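Home | Features | Events | Archive | Subscribe

An afternoon among the arms at Grutthorpe

5 minute read

The Gelitz workshop at Grutthorpe opened its doors to visitors in December, for the first time since the company moved into the former seed warehouse beside the canal. Places were limited to 16 for each tour, and all of them had been taken well before the day. Those attending included teachers, local employers and several families with older children.

Visitors were received in the front hall and given a short account of the company's work. Gelitz builds and trains robot arms for light handling tasks, the sort of lifting, sorting and setting down that most people do at a kitchen counter or a shop till without much thought. Its present programme, known as Jolden, is concerned with everyday objects of differing shape and weight. Phones and glass jars are among them, as are chopsticks, which staff described as one of the harder items to pick up cleanly from a flat surface.

The main demonstration took place at the Jolden benches, where two arms share a single white tabletop. Guests were invited to stand at the rail in groups of four and to put questions to the engineers while the arms were at work.
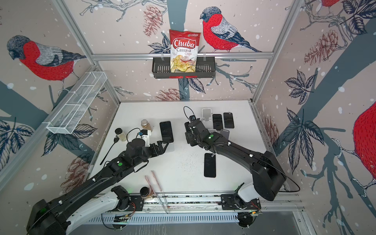
Much of the discussion turned on pace. Several visitors had expected the arms to move faster, and the engineers explained that speed is set low during training so that each grasp can be recorded and reviewed. A phone lying flat offers very little for a gripper to hold, and the approach has to be made at the correct height. One standing upright is easier to grip but also easier to knock over.

There was interest, too, in the surroundings. Each bench is lined with a different wallpaper, and the one used for the demonstration carries a pattern of bullfinches, branches and pine cones. The company changes these linings at intervals, so that the system learns to find an object against a busy background as well as a plain one.

The tour closed in the Pacheco room, where eight earlier grippers are kept in glass cases, the oldest of them with hand-cut rubber pads. Tea was served, and questions continued until the building closed at five.

Further tours are planned for the spring. Schools wishing to attend should apply in writing and state the ages of their pupils.

Published 2023-01-18

Contact us | Copyright, all rights reserved | Back to top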